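Plandeo bench cell, two-arm tabletop kit: review

Reviewed by Tamsin Haddad
Price as tested: $3,533, table not included

Plandeo sells the bench cell as a flat-packed frame, two six-axis arms with parallel grippers, a controller and a licence for its Trellarwood software. It is aimed at small labs and colleges that want bimanual pick-and-place without a floor-standing cell. We ran one through September on grocery and pantry handling tasks.

Assembly

The frame is black aluminium extrusion and bolts around a timber top of your own choosing. The manual allows one person and an afternoon. Yaqin Feng and I needed 11 hours between us, much of it spent squaring the side rails. The T-nuts supplied are the drop-in type and tend to rotate out of the slot if overtightened. Buy spares.

The arms mount on opposite sides and face each other. This gives a generous shared zone in the middle and leaves the front of the table clear, at the cost of a more awkward calibration than a side-by-side layout. Cable management is left to the owner. We bundled ours along the side rails and left slack at the wrists, having pulled a connector during the first homing routine.

Handling

Our test load was a raised wooden shelf stocked with small packaged goods, with more items on the tabletop behind it.

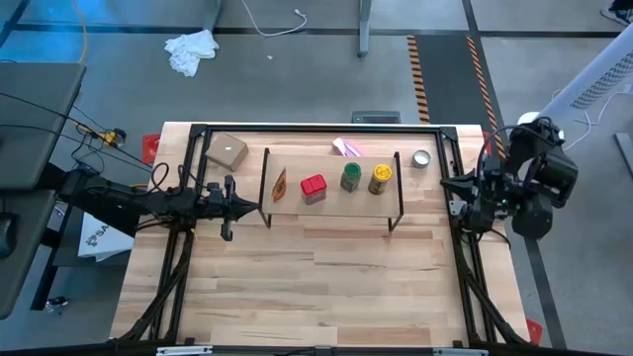
Jars were the easiest class. Set to the default grip force, either arm lifted a lidded jar from the shelf and returned it to within 9 mm of its marked position. Boxes lying flat were slower, as the fingers need an edge to get under. Thin packets were poor throughout. The fingers close parallel and rigid, and a light packet is pushed over before it is gripped. Silicone pads from Ikeda improved this, but they are a separate purchase.

Reaching behind the shelf exposed a software fault. The planner treats the shelf as a solid block down to the tabletop unless each leg is modelled separately, so it refuses paths that are plainly open. Akihiko Onishi at Plandeo support confirmed the behaviour and sent a workaround by email, which involves editing the collision file by hand.

Software and support

Trellarwood is stable and logs everything. Recorded motions replay at reduced speed by default, a sensible choice. The handover routine between arms took 10 attempts to tune and has held its settings through several restarts. Documentation on error codes is thin.

Verdict

Good mechanical value for the money, with fingers that should have been better. Labs working mainly with rigid containers can order it as is. Anyone handling soft packaging should budget for the pads and wait for the planner update.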